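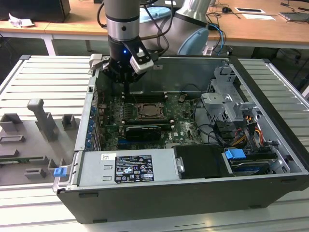
Which harmonica do I need for the book?

A ten-hole diatonic in the key of C. Every tune in the book is written for that one instrument, and so are all the play-along tracks, so please don't run out and buy a set of seven on day one! Any brand will do as long as it isn't a toy. If you already own one in G or A, the tab will still work perfectly well on your own, you'll just clash horribly with the recordings.

Learn > Harmonica > First Breath > FAQ

Wednesday, June 26, 2024
By Keegan Hawthorne

I can't read music. Is that a problem?

Not a bit. Everything is in tab: a plain number means blow, a number with a minus sign means draw, and an apostrophe after the number means bend. There's standard notation underneath for people who like it (hello, piano players) but you can ignore it from the front cover to the back. I did for years.

How many tunes are in it?

19, plus the little warm-ups. They start with three-note things you'll have down in an evening and finish with "Kirnance Blues", which took me a whole January to write and which I still mess up when people are watching. The second edition runs to 266 pages. That sounds like a lot for such a small instrument, but the tab is printed BIG so you can read it on a music stand with both hands busy.

I get two notes at once every time. What am I doing wrong?

Probably nothing that a week won't fix. Get the harmonica further into your mouth than feels polite, drop your jaw, and relax your lips. Most beginners pinch, and pinching makes a thin, squeaky note with a neighbor tagging along. Chapter 2 is all about this. Sachiko Mizuno, who recorded half the play-along tracks, learned by tongue blocking from the very start and swears by it – try both and keep whichever one sounds good!

Hole 2 draw sounds dead. Is my harmonica broken?

I get this one more than any other, and it's such a good sign, because it means you're listening. The reed is almost certainly fine. You're bending the note by accident: your tongue is creeping up and the air is being squeezed. Breathe in as gently as if you were warming up a cold window backward, keep your throat open, and let the note come to you. If it's still silent after a couple of weeks, have somebody else try it before you send it back.

Can I read the book on my tablet?

Yes, and on a laptop or desktop too. The PDF keeps the page layout exactly as printed. The ebook version lets you change the text size, but be careful with that, as very large type can push a line of tab away from its lyrics. Intan Yeoh did the conversion for us and recommends landscape view, and she's right, it looks lovely that way.

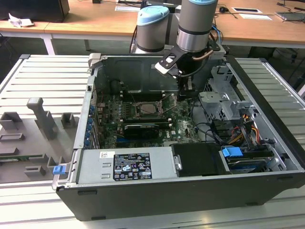

Dell desktop tower, side panel removed

Where do I get the audio tracks?

They're on the downloads page, one zip file for each half of the book. The code is on the inside back cover of the paperback and on the last page of the ebook. Every tune comes at two speeds, slow and normal, and the slow ones were played slowly by real humans, so they don't have that underwater sound you get from stretching a file. Kha Phùng played guitar on all of them and I could listen to that guitar all day.

Can I slow them down even more?

Please do! Any music player with a speed control will handle it. Start where you can play the whole tune without stopping, even if that's painfully slow, and nudge it up a little each day.

Is there a left-handed version?

You don't need one. Low notes go on the left whichever hand you hold it with. Gordon Thibodeau, who teaches the Saturday group at the Brunell Rooms, plays his upside down with the low notes on the right and sounds fantastic, but he'd be the first to tell you that reading the tab that way is a headache.

I teach a class. Can I photocopy pages?

Single tunes for your own students, go ahead. We ask that you don't copy whole chapters. Class packs are available from Zacharias Music Books, and there were 1,420 of the first edition out in the world at last count, so there may well be used copies near you too.

Will there be a second book?

It's half written! The working title is "Pititz Street Tunes", it's mostly second position, and it has a train song in it. Of course it has a train song in it.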